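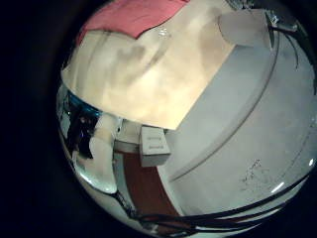 제4장 가정의 직물 관리

4.1 이 장에서 다루는 내용

가정에서 쓰는 직물은 옷보다 종류가 많다. 이불잇, 베갯잇, 식탁보, 수건, 행주, 커튼, 덮개천이 모두 여기에 들어간다. 옷은 입는 사람이 직접 상태를 살피지만 덮개천이나 식탁보는 한번 펴 놓으면 오래 그대로 두는 일이 많다. 따라서 얼룩이나 변색이 늦게 발견되고, 발견된 뒤에도 원인을 알기 어렵다.

이 장에서는 집 안의 천을 펴고, 살피고, 분류하고, 접어서 보관하는 과정을 순서대로 배운다. 세탁 방법은 제5장에서 따로 다루므로 여기서는 세탁 전과 세탁 후의 작업만 설명한다. 제3장에서 배운 섬유의 종류와 성질을 알고 있어야 이해하기 쉽다. 면과 마, 합성 섬유의 차이가 기억나지 않는 학생은 표 3-2를 다시 읽고 시작한다.

학습 목표

천의 상태를 펼친 채로 살피고 기록할 수 있다.
음영과 얼룩을 구별할 수 있다.
색과 재질에 따라 천을 나누어 놓을 수 있다.
크기가 다른 천을 선반 너비에 맞추어 접을 수 있다.

주요 용어

직물, 변색, 황변, 이염, 올 방향, 식서, 가장자리 처리, 보관 주름

4.2 천을 펴 놓고 살피기

접힌 천은 겉으로 나온 면만 보인다. 상태를 확인하려면 먼저 넓은 면 위에 펴야 한다. 이때 바닥이 되는 면은 희거나 밝은 회색이고 매끄러운 것이 좋다. 밝은 면 위에서는 떨어진 실밥이나 먼지가 쉽게 눈에 띈다. 면 자체에 묻은 자국이 있으면 천을 올리기 전에 닦는다. 작은 점이나 줄 모양의 검은 자국은 밝은 색 천에 옮겨 묻을 수 있다.

크림색 천은 살피기가 까다롭다. 장 첫머리의 사진에서 크림색 천에는 옅은 베이지색과 연한 갈색의 음영이 있고, 조금 더 어두운 부분이 비스듬히 이어진다. 이런 부분이 얼룩인지 주름의 그림자인지는 사진만으로 판단할 수 없다. 실제 작업에서는 다음과 같이 확인한다.

먼저 손바닥으로 주름을 바깥쪽으로 밀어 편다. 어두운 부분이 사라지면 그림자이다. 그대로 남으면 천을 반 바퀴 돌려 놓고 다시 본다. 빛의 방향이 바뀌어도 같은 자리에 남아 있으면 얼룩이나 변색으로 보고 기록한다. 마지막으로 천을 뒤집어 뒷면에도 같은 자국이 있는지 본다. 뒷면까지 배어 있는 자국은 세탁 전에 따로 처리한다.

4.3 색이 다른 천을 함께 둘 때

같은 사진의 위쪽에는 분홍색 천이 크림색 천과 맞닿아 있다. 마른 천끼리 잠시 닿는 것은 대체로 문제가 되지 않는다. 그러나 물기가 있는 상태로 겹쳐 두면 짙은 쪽의 염료가 옅은 쪽으로 옮겨 갈 수 있다. 이를 이염이라고 한다. 이염은 천이 닿은 자리를 따라 생기므로, 가장자리가 물결 모양인 천에서 옮은 자국은 그 모양을 그대로 띠기도 한다.

흰색과 크림색도 나누어 놓는다. 두 색을 섞어 보관하면 황변이 시작된 흰 천을 크림색으로 잘못 알기 쉽다. 처음 살 때의 색을 라벨이나 보관표에 적어 두면 나중에 비교할 수 있다.

4.4 사례: Wutstead의 공동 세탁실

Wutstead 주택 단지의 공동 세탁실에서는 한 해 동안 맡은 직물을 보관표에 적었다. 3월에 정리한 기록에는 모두 3,405장이 올라 있으며, 그중 1,921장이 수건이었다. 보관 주름 때문에 다시 다림질한 식탁보는 71장이었다. 세탁실은 이후 식탁보를 접는 횟수를 네 번으로 줄이고, 접은 천 위에 무거운 상자를 올리지 않기로 하였다.

이 사례의 보관표 양식은 부록의 Cloltar 양식과 같다. 날짜, 종류, 색, 재질, 발견한 자국의 위치를 한 줄에 적는다. 자국의 위치는 식서를 왼쪽에 두고 위, 가운데, 아래로 나타낸다.

준비 활동

집에서 밝은 색 천 한 장을 골라 평평한 면에 편다. 4.2의 순서대로 살핀 뒤 결과를 보관표에 적는다. 천의 가로와 세로 길이도 재어 온다. 이 수치는 4.5의 접기 실습에서 사용한다.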